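Stillham cable fault

The Stillham cable fault was a recurring failure in the tabletop robot arms used at the Stillham test kitchen, a laboratory that studied how machines sort and put away kitchen items. An external cable on the arm caught on objects and on the arm's own joints, pulled partly out of its connector, and cut the signal to the wrist. Over one August the fault stopped 109 runs out of 2,524. No one was hurt.

Background

The laboratory ran single-arm stations under a control program called Clena. Each station had a table, one arm, and a changing set of dishes, containers and play food. A typical run asked the arm to pick up a small item and place it in or on a named dish. The arms were installed by Pavlović, a contractor that also supplied the wrist cable. The original drawings called for the cable to be tied to the arm housing at each joint. During setup, two of the ties were left off so that the wrist could turn through its full range without pulling on the line. The slack then hung over the table.
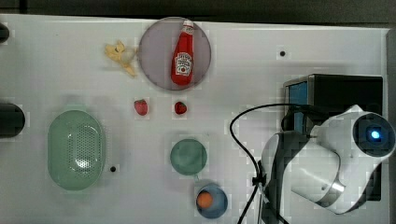

A Stillham station with the cable looped over the table, to the right of the teal dish and the blue cup.

Description of the fault

The fault took two forms. In the first, the loop passed under the lip of a dish or around the side of a cup while the arm was low. When the arm rose, it dragged the item with it. Clena had no measure of cable position and recorded these events as failed grasps, so they were not at first counted as a hardware problem.

In the second form, the loop was drawn into the gap at the elbow as the joint closed. The strain passed to the wrist connector, which was held by friction alone. Once the connector had backed out far enough, force readings from the wrist dropped to zero. Clena took a reading of zero to mean that the arm was touching nothing, and it kept moving down until the motor current limit stopped it. In the worst case the arm pressed a plate against the tabletop for several seconds and cracked it.

Investigation

The link between the two forms was made by Senad Yordanov, a technician at the laboratory, who compared the run logs with overhead pictures of the tables. He found that most of the runs marked as failed grasps in one group had the same feature: the item moved before the fingers closed. Bench tests followed, in which an arm repeated the same wrist turn 2,000 times with the cable loose. The connector first lost contact at cycle 800. With the missing ties put back, it completed the test without a dropout.

Yordanov's report named the loose cable as the direct cause and the handling of zero readings as the more serious safety problem. It noted that any broken wire at the wrist would have produced the same downward motion.

Changes

The ties were refitted at all stations, and the friction connector was replaced with a locking type made by Konska. Clena was changed to treat a sudden zero from the wrist as a fault and to hold the arm still until an operator cleared it. A cable check was added to the start of each shift.

The refitted ties reduced the range of the wrist. Some placements near the far corners of the table could no longer be reached and were dropped from the task list. Runs affected by the first form of the fault were relabeled and kept apart from ordinary failed grasps.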